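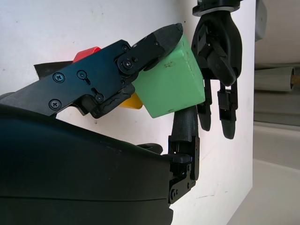 Green cube, smudge on the front face

Search this board Advanced

Boards > Craft and Play > Blocks and Bricks > Thread 2087

Foam cubes — are they worth the money or not?

3 min read

mossgate
9/18/24
I keep seeing Fala foam cubes talked up on here as if they were the last blocks anyone would ever need to buy. Soft, quiet, bright, wipe clean, good for stacking and sorting. I've got my doubts. Look at the green one. It's a pale, washed-out sort of green to begin with, and it has little dark specks in it and a brownish mark on the front. The surface is a bit rough as well. On the packet they sound like sweets.

I paid full price from the Byun shop in Claderham, 54 cubes to the bag, and I would like somebody to tell me why I shouldn't have bought wooden ones.

tattiebogle
Because wooden ones hurt when they land on your foot, and they make a racket on a hard table. We had wood for years and then foam, and I know which I'd pick with a baby asleep next door.

I do agree about the green. Marks show up on it far more than on the red.

mossgate
The noise I'll give you. But "wipe clean" is a claim, and I want to know who has tested it. A rough surface holds dirt. I don't see how a damp cloth gets into that.

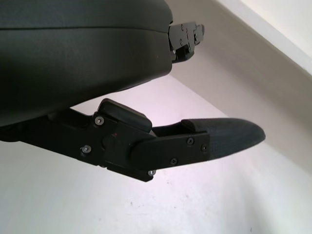
Dark grey fingertip pad, white behind

pennywhistle_9
We run a toddler morning and I've used foam cubes since last November. Warm water, a drop of washing-up liquid, squeeze, leave on a towel overnight. Most marks go. Biro doesn't. Specks like yours I'd leave alone, I've had them in new ones straight out of the bag and no amount of washing made any difference.

mossgate
So the answer to "does it wipe clean" is no, you have to wash it and wait until morning. That's my point.

And "most marks go" depends a lot on which marks you're counting.

pennywhistle_9
If you like. It's a foam cube, I don't expect to be able to eat my dinner off it.

oldharbour
I'm with the original poster on this. I bought a bag and the corners started to go soft within weeks. Once the edges round off they don't stack straight, and stacking is the whole job of a block. Mine lean over at three high.

tattiebogle
Do they lean on a proper table or on carpet? Carpet will do that to anything.

oldharbour
Table. An Alen one, flat as you like, I checked it with a spirit level. The blocks are what's wrong.

mossgate
Rounded edges are what I'd expect from foam, but I hadn't thought about how it affects stacking. I've mainly been laying them out for colour sorting, where you want them spread apart with room to get hold of each one.
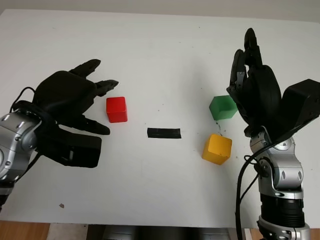
For that I think a plain white top is hard to beat. Strong colours stand out on it and nobody has to hunt. My grumble is that with the red you can tell from across the room what it is, and then you get to the green and it could be a grey in poor light. If you're going to sell something for colour sorting, make the colours stronger. I'd take fewer cubes in the bag for that.

I'm still not convinced about building with them. I'll try a tower and see if mine lean like oldharbour's do.

kettle_on
Can I ask what people do about a middle line? I put a dark strip down on our table so there's a "this side" and "that side" and the children move blocks across it. A short bit does the trick, it doesn't have to go the full width. Only snag is the sort that leaves glue behind.

pennywhistle_9
Paper tape, the low-tack kind. Take it up the same day. Don't use the shiny black stuff on painted wood, I lost a patch of paint that way.

mossgate
Low-tack lifts at the ends in my experience, and then small fingers find it. A loose strip of card might be just as good.

kettle_on
Card slides about though.

oldharbour
Everything slides about. Back to the cubes, does anyone know if Fala will swap a bag? Mine was £3 dearer than the wooden set and I'd gladly go back to the wood.

tattiebogle
Ask at the shop in Claderham and take the receipt. They changed a bag for me but it hadn't been opened, so I wouldn't count on it.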